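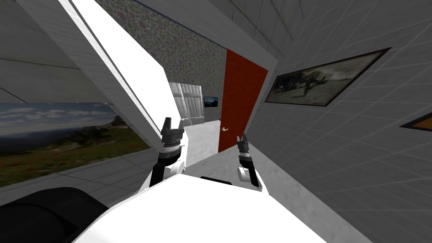
Tuesday, doors again

Ran the door chores in the simulator this morning, corridor layout, two-armed robot. The question from the Landgate people hasn't changed: could a machine go round a house and open or shut doors before anyone lets it near the hoover or the washing? My answer is still no, though I can now say more clearly which parts worry me.

Batch was 425 attempts, started at 9.40. The scoring script has not been through them all yet, so no success rate in this entry. Anything below is from reading logs and looking at stills.

1. Lining up on the handle

Lever on a round brass plate, lever hanging down. Gripper open and pointed at it, with clear door still between the tip of the lever and the gripper base. I'd like the stopping distance logged at this point for every attempt. At present we only log first contact, and that is too late to tell a bad approach from a bad grasp.
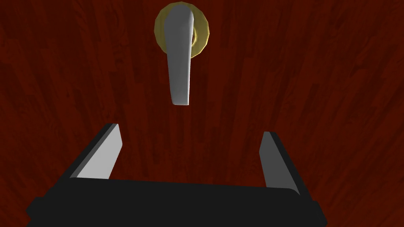

2. Moving the door

A person turns a handle, pulls, and steps back without thinking about it. For the robot these are separate jobs and the base has to move during the third. The Tasby planner treats the door as a fixed obstacle until the handle has turned, then as a moving one. The switch takes 6 control steps and I don't trust what the arm does in between.

Also the spare arm. With the right arm up against the big reddish-brown panel, the left one is held raised out in the room. In a real hallway that is a coat rack or a child's head.

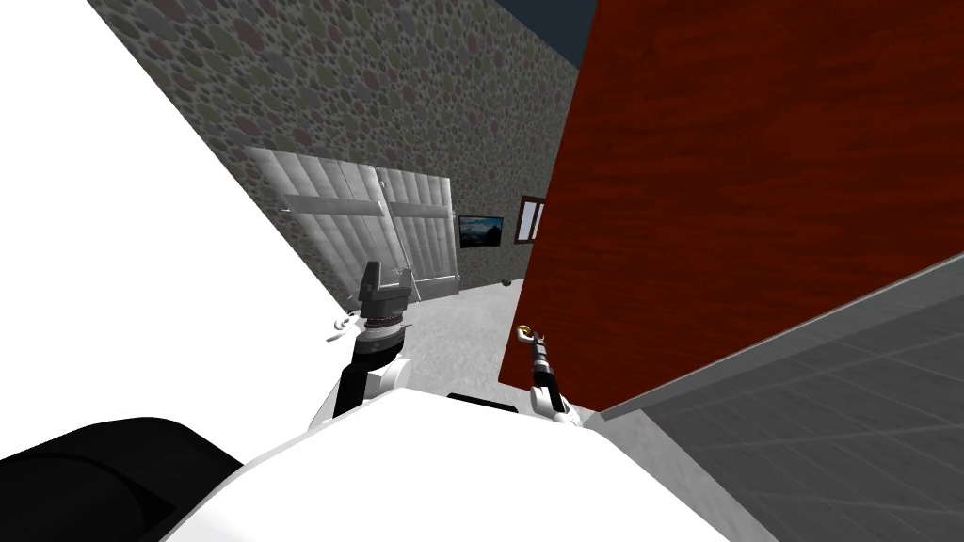 I would park it lower and closer to the body before each pull. Sitthichai has a tucked pose in its arm library that may do. To try: same seeds, tucked pose on and off, 12 pairs to begin with.

3. Holding on to things

Separate from the handles, I looked at the gripper with a big white piece between its fingers. Flat pale surfaces are poor for our depth estimate, and the fingers are dark enough that the edge finder picks them up first. Prutalex want this sorted before we talk about carrying trays or shifting boxes on a shop floor, and I agree with them.

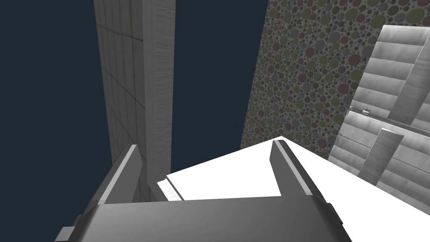
Notebook entry, 2 min read

Left to do: rerun the scorer, add the stopping distance to the log, and check free disk space, as the stills folder is up to 1,135 files. Friction on the handle is still the default value. Needs measuring on a real one before July.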